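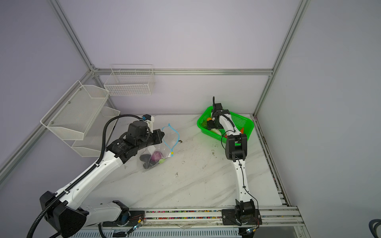 Packing table in May, with a tied and tagged clear bag and the green basket behind it.

Kestden Packing Room: progress report to Alance
Prepared by Dale Chan
Period covered: opening of the room to the end of May

1. Summary

The packing room at Kestden is set up and in use. The table, wall storage and bag supply paid for under the grant are all in place. In May we packed 152 mixed bags, against none in the first month, when the room was still being fitted out. The bag, tie and tag arrangement we settled on is holding up well enough to keep for the rest of the year.

Two parts of the plan are behind. The second set of shelves has not been fitted, and the written packing guide exists only as a draft. Cleaning the table between batches is taking longer than we allowed for. Details are under each heading below, and the things we would like Alance to decide are in section 8.

2. What the grant was for

The application set out three pieces of work: fitting out one room so that small mixed bags could be put together on a clean, hard surface; choosing a bag that could be closed, labelled and reused; and writing down the packing method so that it could be used at Dufour next year. We have kept to these. The only change to scope was dropping the separate weighing station, which was agreed in the first month. The money for it was moved to wall storage.

3. The room and table

The table has a white top with grey veining in a marble-like pattern. We had some doubts about the pattern when the samples came, as we thought a plain white surface would make it easier to see bits that needed wiping up. In use it has been fine. Brown specks and crumbs show clearly against the white. They are harder to see where they land along one of the grey veins, so the draft guide now says to wipe the whole top at the end of each batch and not only the places that look dirty.

The surrounding framing is silver aluminium and the wall panels are a pale lavender-grey. The colour was not our first choice but it was what the supplier had, and it does not glare under the lights in the way the white panels in the old room did.

The vented panel at the front was included in the original price. It needs brushing out regularly and this was missed off the cleaning list for the first few weeks. It is on the list now.

4. Wall storage

We asked for white wire mesh throughout so that crumbs would fall through and not build up in corners. The left wall has the large angled basket with a smaller shelf beneath it. There is a wire grid basket mounted high on the back wall as well.

The large basket on the left is the most useful of these. It was meant for empty bags, but the thin ones tended to poke out through the mesh, so flat stock now stays in its carton until wanted. The high basket on the back wall is awkward for anyone shorter than I am and we would put it lower if we were doing the job again. Moving it means making new holes in the panel – I have left it where it is for the time being.

The second set of shelves was due by the end of the period. The brackets supplied did not match the framing and were sent back. The replacements have been ordered at no extra cost but we have no delivery date.

5. Bags, ties and tags

We tried two kinds of bag. The first was a plain film bag folded over and taped. It was cheap, but the tape had to be cut each time and the bag could not be used again. The second is the clear plastic zip bag supplied by Custix, with a light blue string tie and a small yellow tag on the end of it. This is the one we have kept.

Points noted during May:

The clear plastic means the contents can be checked without opening the bag. This has cut down on repacking.

The tie is easy to find and to pick the bag up by, particularly when it stands up in a loop from the opening. When it is left lying flat it can get trapped under the next bag along.

The tag is small. There is room for a packing code but not for a list of contents. We looked at a bigger tag and decided against it, as it caught on the mesh of the wall baskets.

Bags with large items in them do not always zip fully shut. The tie holds them closed well enough for carrying, but they should not be stacked on their sides.

Custix delivered 400 bags in the first order. The remaining stock will see us through the summer at the present rate, provided returned bags keep coming back in usable condition. So far 64 have come back. Most needed only a wash. The ones we threw out had split at the zip end, and I have sent Custix a note about it.

6. Sorting and packing

Loose items waiting to be packed are kept in a bright green plastic basket towards the back right of the table. Bags being filled stay on the open part of the top. We tried it the other way round at first, with the basket at the front, and it was in the way of everything else.

The rule for a mixed bag is that it should hold a range of sizes and colours, with the heaviest item at the bottom. In practice this has meant one large dark item, one round one and something small and light to fill the gap. Long or pointed items are left until last and go in upright. Leafy items are the most difficult. They take up a great deal of space for their weight, they get squashed if anything is put on top of them, and they shed. For the time being leafy items go in bags of their own or on top of a bag which is less than half full.

Most of the debris on the table comes from the bottom of the basket. Tipping the basket makes it much worse, so items are lifted out singly and the basket is emptied and shaken out over the bin at the end of the batch. This adds a few minutes but the table stays usable for longer.

We had one poor week early in May when bags were being filled faster than they could be checked. Six bags had to be opened and redone, mostly because soft items had gone in underneath heavy ones. Since then the batch size has been kept down, and we have had no further cases of that kind.

7. Spending

Spending is within budget overall. The table and wall storage came in slightly under the quoted price, and bags and ties slightly over, mainly on account of the change from taped bags to the zip type. The refund for the returned brackets has been set against the replacement order. No request for additional money is being made in this report.

The cost of cleaning materials was left out of the original budget by mistake. It is small and has been met from the consumables line up to now. I would like it shown separately in the next period so that Dufour can plan for it.

The full ledger has gone to Alance with the usual return and is not repeated in this report.

8. Decisions requested

a) Agreement to keep the Custix zip bag, with blue tie and yellow tag, as the standard bag for the rest of the grant.

b) Agreement to move the deadline for the second set of shelves back by one reporting period.

c) A view on whether the packing guide should cover leafy items at all in its first version. My preference is to leave them out and add a page later on when we have a method that works. Dufour has asked for them to be included – they expect to handle more leafy stock than we do.

d) A separate line for cleaning materials, as set out in section 7.

9. Next period

The main job is the packing guide. The draft covers laying out the table, filling, closing and tagging, and wiping down. It still needs a section on checking returned bags and a short note on which items should not share a bag. I expect to have a full version ready for comment by the middle of the next period.

We will also try a lining sheet in the green basket to catch debris. If it works it should shorten the clean-up at the end of a batch. A second basket in a different colour, for items that have been looked over and set aside, has been suggested as well, but the table will not take both comfortably with a full batch of bags laid out. This may have to wait until the new shelves are up.

Someone from Dufour is due to spend a morning in the room to go through the layout and take measurements. If Alance would like to attend, please let me know beforehand, as the room is small and we would stagger the visits.

Attached separately: ledger summary, draft packing guide, Custix delivery note.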